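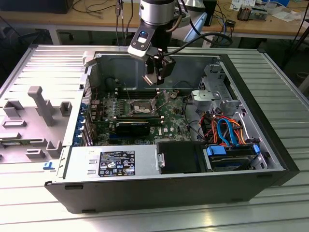
Codano Bench: Gripper and Camera Comparison on Desktop PC Teardown

Summary

Codano Bench is a set of teleoperated recordings made to compare end effectors on one arm, working inside opened desktop computers. Two grippers were tried on the same wrist: the Skurkard parallel gripper with its stock fingers, and the same gripper body with the narrow Zullitz fingertips. Each was recorded with two views, one from the wrist camera and one from a fixed camera at the workspace.

The recordings were made to decide which fingertips to buy for the Sung workshop cell. They are released because the failure cases turned out to be more useful than the comparison. The set is small and should be treated as a test bench, with training use limited to fine-tuning or evaluation.

Contents

episodes/ one folder per attempt
calib/ wrist and fixed camera calibration, gripper zero offsets
labels/ outcome and contact labels, one line per attempt
tools/ loader, replay script, force plot script
CHANGES plain text history

Each episode folder holds joint positions, commanded gripper width, measured gripper width, motor current, both video streams and a short operator note. Some notes are empty. Video is stored compressed; the uncompressed streams were not kept.

Tasks

The tower lies on its side with the side panel off before recording starts. Panel removal is not part of any task.

mem_unlatch: open the latches at the ends of a memory slot. No lift.
mem_lift: lift a module out of a slot whose latches are already open.
data_unplug: grip a SATA plug by its body and pull it from the drive.
drive_slide: move a hard drive along its bay by its clips.
cable_clear: take hold of a power lead and move it out of the way of a named target.

The processor, its bracket and the power supply are not touched in any task. The graphics card stays installed throughout. An episode in which the arm contacts the card shroud is ended and labeled stop_contact.

Hardware notes

Stock fingers. Wide, flat pads. They hold a drive clip well and close on a plug body without twisting it. They are too wide to reach a memory latch when the neighboring slot is filled, so mem_unlatch was recorded with stock fingers only on boards with an empty neighbor.

Zullitz fingertips. Narrow and slightly tapered. They reach the latches in every layout tried. Grip on smooth plastic is worse, and the tips flex under side load. Measured width is taken at the motor and does not include this flex. Correct for it yourself if you need true tip distance; calib/flex holds a lookup table made by pressing the tips against a load cell.

Wrist camera. Mounted above the gripper, looking down past the fingers. The tips are visible at every width. With the stock fingers the contact point is hidden once the pads are inside a slot row, and operators worked from the fixed view for the last part of the approach.

Fixed camera. Not moved between attempts within a session. It was moved between sessions, so use the calibration file with the session name that matches the episode. Mixing them produces plausible but wrong poses.

Wrist cable. The cable loop beside the wrist limits rotation. Beyond 90 degrees from the home angle it starts to pull on the connector, and the controller clamps the command at that value. A clamped command is logged as sent, with the clamp flag set. In early sessions the flag is missing, and the only sign is a gap between commanded and measured joint angle.

Labels

success: the end condition of the task was met and the gripper was open and clear at the end.
partial: the end condition was met for one side only. Used for mem_unlatch and drive_slide.
slip: contact was made and lost, and the operator did not retry.
retry: contact was made and lost, and the operator tried again. The final result is in the result field.
stop_contact: ended on contact with a part outside the task.
stop_operator: ended by the operator for any other reason.

Outcome labels come from the fixed view and were checked against motor current. Contact onset is marked where current first rises above the free-closing level. On the Zullitz tips this mark comes late, by an amount that depends on the side load. We have not found a good rule for it.

Findings so far

Narrow tips were better for mem_unlatch by a wide margin. For data_unplug the stock fingers were better, and most of the narrow-tip failures were slips on the plug body during the pull. drive_slide showed no difference we would act on. mem_lift depended more on the operator than on the tips.

cable_clear failed often with both. Power leads spring back when released, and the end condition is checked after release. Anyone looking for a hard task in this set should start there. The leads also settle differently after each attempt, and we made no effort to restore them. Starting states in cable_clear are therefore not matched between fingertips, and success rates should not be compared directly.

For the Sung cell we ordered the Zullitz tips and kept the stock fingers for connectors. A tip changer is being considered. No data with a changer is included.

Known problems

The background bench is in use and its contents vary between sessions. Models trained on the fixed view alone may pick up on it. The tools folder has a crop script.

Lighting is room lighting. Bare metal in the case gives strong reflections in the wrist view, mostly near the drive cage.

Exposure on the wrist camera was left on automatic until March and locked after that. The session index has a column for this.

The two video streams share a clock, but the gripper log does not. Offsets are estimated from the closing motion at the start of each episode and stored in the index. Episodes without a clean closing motion have a blank offset and are skipped by the loader unless you pass keep_unsynced.

Safety and handling

Towers were unplugged from mains before opening. Drives came from scrap stock and were wiped before use. None of the machines is expected to work again, and no claim is made about whether a part survived handling.

Use and changes

Free for research and internal testing. Cite as Codano Bench. Send corrections to the labels as a patch against labels/, with the episode name and the reason in the commit message. Corrections are merged on Friday when there are any.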